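**Progress report to Premstead, 19 Mar 2020**
Rondo pick-and-place cell, Van Loon site

The short version is that we're behind, and I don't think the supplier's account of why holds up.

The arm stopped 14 times during the reporting period. Van Loon's logs put 7 of those down to "operator interference." I went through the same logs and can't find an operator anywhere near the cell for most of them. What I do find is a drop in grip force just before each stop, followed by the arm carrying on for a moment as if it were still holding something. In five cases it had let go of the part in mid-travel. One landed outside the marked floor area, and that makes it a safety matter whatever the log calls it.

Cliris sent new gripper software in November and told us the fault was closed. It came back. They now say the force sensor "may need recalibration." We recalibrated it twice with their own procedure and got two different zero points, so I'm not putting much weight on a third try.

What we changed on our side:

- Speed near people is capped at 15 percent until further notice.
- The guard door now cuts power to the arm. Before, it only paused the program.
- Nothing heavy or sharp goes in the gripper. Tests use light household items on the table.

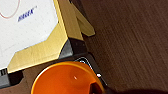 The slower speed has made the stops less dramatic, but I wouldn't call that progress on the fault. A dropped part at low speed is still a dropped part, and the controller still doesn't notice the loss until late.

The budget line for the second arm should stay frozen. Cliris has offered a replacement sensor at no charge and we've accepted, on the condition that they also send the raw force data from their own bench test. So far we have only had a summary chart with no scale on it. If the data doesn't come with the sensor, I'd like approval to get an outside test done before the next payment goes out.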